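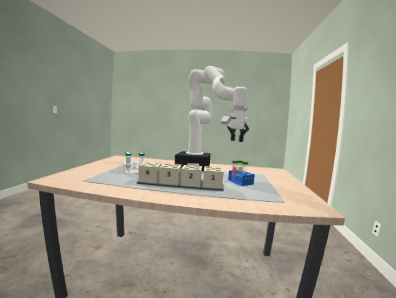

Pondero "guaranteed offer" for Hulbridge foundation year: worth paying for?

Board: Applying from abroad > Agents and fairs

marrowfat
Started 2020-09-17

My cousin is 18 and wants to do engineering in England. She went to one of those online education fairs last week and got talking to someone from Pondero, who say they can get her a "guaranteed conditional offer" for the foundation year at Hulbridge if she pays a £200 registration fee before the next intake list closes. They've sent a brochure, very shiny, with 32 "partner institutions" listed at the back.

I'm suspicious but I left school at 16 and I don't know how any of this works. Is a guaranteed conditional offer a thing? It sounds to me like two words that cancel each other out. She is very keen and her mum is ready to pay tonight.

tin_lid
You've spotted it yourself. Any offer with conditions depends on her meeting the conditions, and any offer at all depends on the university making it. Pondero can't guarantee what another organisation will decide. Ask them to put in writing what happens to the £200 if Hulbridge says no. I'd bet they go quiet, or send a paragraph about "administrative costs already incurred".

Duyên Khổng
I came over through an agent (not Pondero) and paid nothing. The university paid them commission after I enrolled. Mine was good: she found a mistake in my transcript translation and nagged me about my visa papers until I did them. So please don't assume all agents are crooks, some families have no other way of getting help in their own language.

But I would want to know why this one charges the student. If they are also getting commission from Hulbridge then they are paid at both ends.

tin_lid
Fair enough, though I'd say the ones who are free to the student have their own problem. They get paid for putting you where the commission is. Did yours ever suggest a place that didn't pay her?

Duyên Khổng
She suggested three and I picked one. I don't know what each of them paid. I'm happy with where I ended up, so maybe I didn't look very hard.

tin_lid
That's my point really. You can't tell from the inside.

quillon
What does the list of 32 look like? I had a similar brochure for my son from a different outfit and when I went through it line by line a good few were the same college under an old name and a new name. One was a language school above a shop. "Partner" can mean anything from a signed contract to somebody having once replied to an email.

marrowfat
Just had a look. Hulbridge is on there, and Bramstead, and Nicholas College twice, once as "Nicholas College" and once as "Nicholas College (Engineering)". I don't recognise much of the rest. No addresses given for any of them.

quillon
Well, there you go. Down to 31 before you've finished your tea.

Mererid Hopkin
I worked in admissions at a college for a long while (none of the ones named here) so a few dull points.

Universities that use agents normally publish a list of them on their own website, under international or "in your country". Look there first. If Pondero isn't on the Hulbridge list, email the admissions office and ask. Use the address on the university's site and ignore whatever is printed in the brochure.

Foundation years very often have a published entry requirement and if you meet it you will nearly always be made an offer. That may be all the "guarantee" amounts to. In that case your cousin could apply directly and get the same answer for the price of the application.

Check who teaches the foundation year. It's sometimes run by a separate company on the campus, and progression to the degree depends on the mark at the end. Ask for the progression mark for engineering specifically, it can be a good deal higher than for business.

As for the closing date, ask Hulbridge about that too. I never once saw a deadline that only the agent knew about which turned out to be a real one.
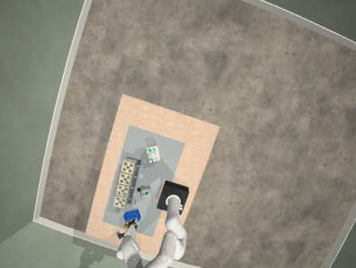
Simulated room from above, green walls

marrowfat
Thanks Mererid, that's very useful. I've found the Hulbridge list and Pondero isn't on it. I've asked her mum to hold off. She's annoyed with me because the man at the fair was "so polite" and he has rung twice today.

saltpan
Going to disagree with the pile-on a bit. Those website lists are out of date half the time. I know an agency that was working with Bramstead for over a year before anyone added them. Not being on the page proves nothing.

Also £200 isn't mad if they're doing the forms, the translation and the visa appointment. A translator alone would charge you something. People pay for tax returns they could do themselves.

tin_lid
Do you work for an agency?

saltpan
I did two summers in the office of one, years ago, and no, it wasn't Pondero. I'm saying find out what she gets for the money.

tin_lid
Then say that. "Not on the list proves nothing" will be read by somebody's mum as "go ahead and pay".

Mererid Hopkin
saltpan is right that the lists lag. That's why I said to email as well. A proper office will answer in a couple of days, and a fee-charging agent who objects to you asking has told you what you need to know.

ferrule
Pondero's site says 117 students placed "with our university family". Placed where, over how many years, and how many finished the course? I looked for a date on it and couldn't find one. The testimonials are all first names only. I'd give that number no weight either way.

Duyên Khổng
marrowfat, has your cousin got her English test result yet? If she hasn't, any offer will wait on that anyway and there is no rush to pay anyone. She could also ask to be put in touch with a student from her own country at Hulbridge. Mine had a student society that answered everything, even which bank to use.

marrowfat
No test yet! She's booked for November. The Pondero man told her it didn't matter at this stage. I've emailed Hulbridge with the brochure attached and asked about the list, the deadline and the engineering mark. Will post what they say.

quillon
Ask them about Nicholas (Engineering) while you're at it.

marrowfat
I've written to Nicholas separately. Automatic reply so far.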